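Grondora bench conductivity meter
Made by Brolell. Sold and calibrated by Fliltinel.

Conductivity meters are sold on promises, and we have read most of them. This one measures how well a solution carries current, from which you can estimate how much dissolved salt is in it. It can't tell you which salt. If a leaflet from anyone claims otherwise, put it in the bin. 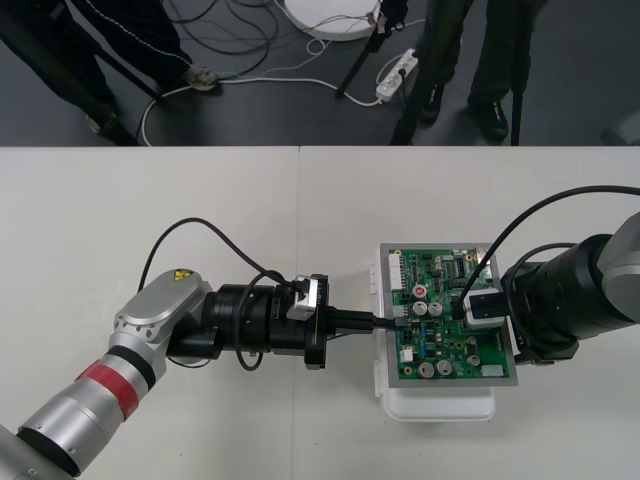
The range runs to 4,000 microsiemens per centimetre. Brolell calls that "full laboratory coverage". We call it fine for tap water, rinse water and weak salt solutions, and no use at all for brine unless you dilute it first. Dilution brings its own errors, so don't expect the third digit to mean much.
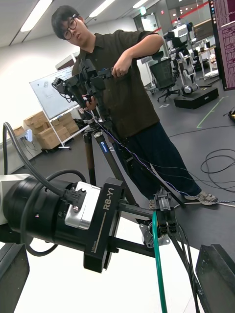 Adjusting the camera rig on its tripod

Temperature correction is set at 2 per cent per degree. That suits many dilute salts. It suits acids rather badly, and very pure water worse still. You can switch it off, and for careful work we would. 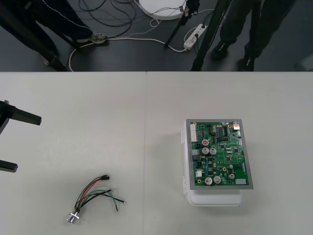
Circuit board and white enclosure on the bench

In the box: meter, dip cell, mains lead and 3 sachets of standard solution. The sachets are single use, whatever your supervisor says. A sample of some 200 ml covers the cell comfortably in an ordinary beaker.

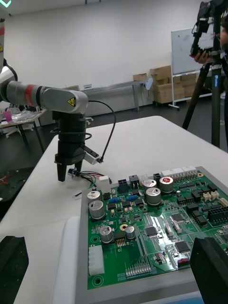
The Olvera flow cell is sold separately. It is dearer than it looks, and we'd only suggest it if you take readings all day. Rinse either cell with distilled water between samples and never wipe the plates.

Prices on request. Page last checked 25 August 2026.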